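Fekero estrena colección de ropa de cama y os lo cuento yo misma

NOTA DE PRENSA
10/07/2020

Me llamo Nouhaila Ait Brahim, llevo la comunicación de Fekero y esta vez he pedido permiso para escribir la nota a mi manera, sin el «nos complace anunciar» de siempre. Y es que me complace, claro, ¡muchísimo! Ya está a la venta Drunent, nuestra primera colección completa para el dormitorio, y en el taller andamos todavía con la emoción de haber mandado las primeras cajas.

Drunent sale con 19 referencias entre sábanas bajeras, encimeras, fundas nórdicas y fundas de almohada. Todo en algodón lavado, que es el que a mí me gusta -- el que no hay que planchar si lo tiendes con un poco de cariño. Los colores los ha elegido Leen Khoury, nuestra diseñadora, que se pasó medio invierno tiñendo retales en casa y trayéndolos a la oficina en bolsas del pan. Hay arena, teja, un azul muy lavado y varios verdes (yo voté por el teja y perdí).

El verde claro ha acabado siendo el protagonista del lanzamiento. Leen dice que en una cama grande el color descansa la vista y que con las texturas gana mucho, y después de dormir con él dos semanas le doy la razón.

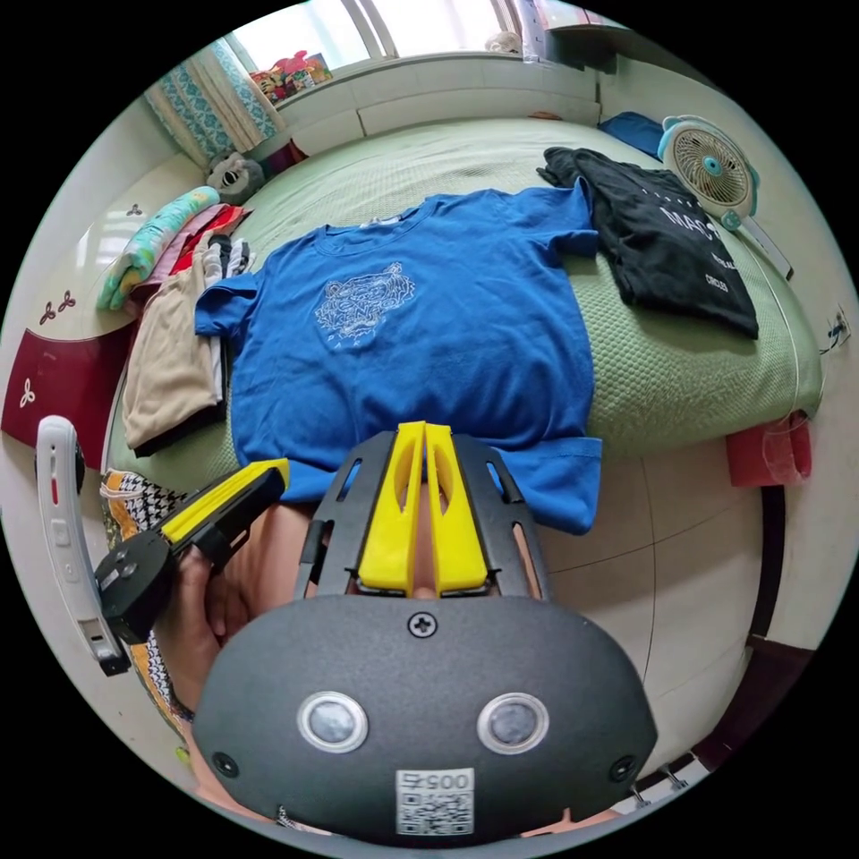
Una cama grande vestida en verde claro, con tejido texturizado.

Antes de lanzarnos preguntamos a 766 clientas y clientes de la tienda en línea qué les molestaba más de sus sábanas. Ganó por goleada la bajera que se suelta de las esquinas. Así que Moataz Bouzid, nuestro jefe de patronaje, cambió la goma, subió la altura del lateral y volvió a empezar cuatro veces, con bastante más paciencia de la que habría tenido yo.

«Una bajera es una pieza muy sencilla y por eso se le nota todo. Si la esquina tira, duermes mal y encima no sabes por qué», cuenta Moataz.

La confección se hace en el taller Schwaiger, con quienes llevamos más de cuatro años trabajando en los manteles. Las fundas nórdicas se cierran con botones y llevan 2 cintas interiores para sujetar el relleno -- un detalle pequeño que yo pienso defender hasta el final. En noviembre llegarán las mantas y una franela de invierno de la que todavía no puedo enseñar nada.

La colección se puede comprar en nuestra web y tocar, que es lo suyo, en la tienda Fiscombe, donde Essam Sqalli os preparará muestras de tela para llevaros a casa y verlas con vuestra luz.

Para entrevistas, muestras o fotos en alta resolución, escribidme al departamento de comunicación de Fekero. Contesto yo, normalmente el mismo día.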